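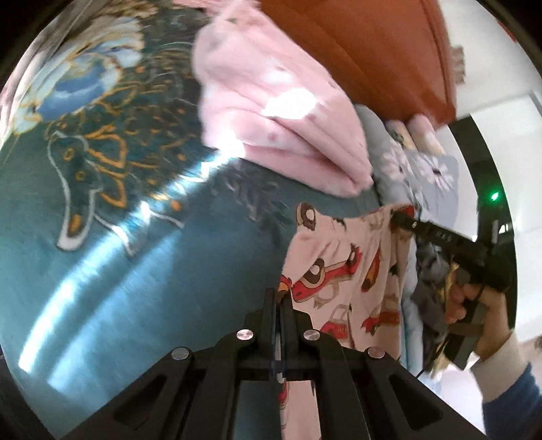

Brenach is a small lake town at the end of the bus line, 45 minutes from the train station. We stayed two nights in January at the Bilska, an old inn on the north shore. I had wanted to go for years and kept choosing the coast instead.

The bus leaves from stop 2, behind the post office. Buy the ticket from the machine inside before you board. The driver does not take cards. Most of the ride follows the river, and the left side has the better view.

The Bilska has been an inn since 1253, according to the sign in the lobby. Most of the present building is a lot newer than that. Our room was on the top floor and faced the water. The floor creaks and the heater is loud when it starts up, but the beds were good and we slept well.

Dinner is served at one sitting, at six thirty. The first night it was lake fish with potatoes and pickled cabbage, and the second night a barley soup that I liked better. Oksana Stasiv runs the kitchen. She came out after the meal and told us which path to take in the morning.

The path goes along the shore to the Skusex chapel and back, mostly flat. There was ice in the shade past the boathouse, so bring decent shoes. The chapel was locked. Pilar Valdebenito had written to me that it opens only on Tuesday, and I forgot.

For lunch there is a noodle place called Jaidee across from the ferry dock. It closes at two. The ferry itself does not run in winter.

I would go back in May, when the upper trail is open.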